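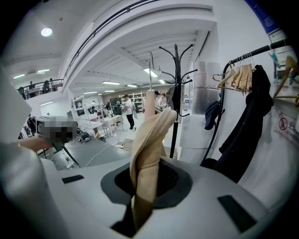 Filed under: Help > Hanging, folding & knitwear

Fludgate Clothes Swap: your questions

Can I hang my jumpers?
Please don't. Heavy knits drop at the shoulders. Fold them, sleeves in, flat on the shelf. Ribbed ones especially, they go long and never come back.

What goes on the rail then?
Coats, jackets, shirts, dresses. Long coats at one end so they don't bunch up the short stuff.

The rail's full. What now?
Take out the bare hangers first. They go in the crate by the door, hooks all facing the same way. Still full? Ask Latifa Ouali, she has the key to the second rail.

How many things can I bring?
Seven per person. Washed and dried please, pockets emptied. We found a house key last August and it's still here.

Hats and scarves?
Caps on hooks, one each. Scarves rolled. Belts in the tin.

Can I use the coat stand for swap items?
No, coat stand is for what you came in wearing. Roel Jacobs lost a good jacket that way and was very nice about it.

My jumper has bobbles. Will you take it?
Yes if you've had a go at them first. Comb or razor, go gently, lay it flat. Holes are a no, unless its a tiny one on a seam.

Is there somewhere to try things on?
Curtain at the back. One at a time, be quick when its busy.

What happens to the leftovers?
Kept 60 days, then passed on to the Mallen shop. Nothing gets binned unless it's past wearing.

Who do I ask about lost items?
Colton Wong, at the desk until we close.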